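Urncombe library to lend sewing machines from April

Urncombe residents will be able to borrow a sewing machine with their library card starting in April, the town library said.

The library has bought four machines with money left over from its building fund. Each can be taken home for three weeks and renewed once if no one else is waiting. Borrowers must be 16 or older. Thread and needles are not included.

Luzius Hollenstein, who runs the lending desk, said people had been asking for tools and household items more than anything else.

"We had 771 requests last year for things we don't carry, and sewing machines came up again and again," Hollenstein said. "Most people want to hem a pair of pants or mend a bag and then give it back."

The branch in Grolavbridge will not have its own machines, but cardholders there can reserve one and pick it up in Urncombe.

A free class on threading and basic stitches will be held in the upstairs meeting room at 2 p.m. on the first day of lending. Sign-up is at the front desk.

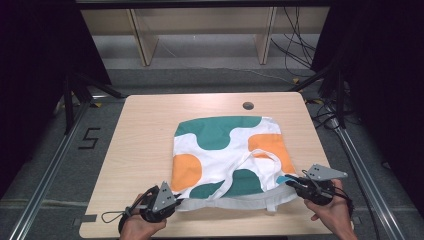 Printed fabric in teal, orange and white, with a gray webbing strap.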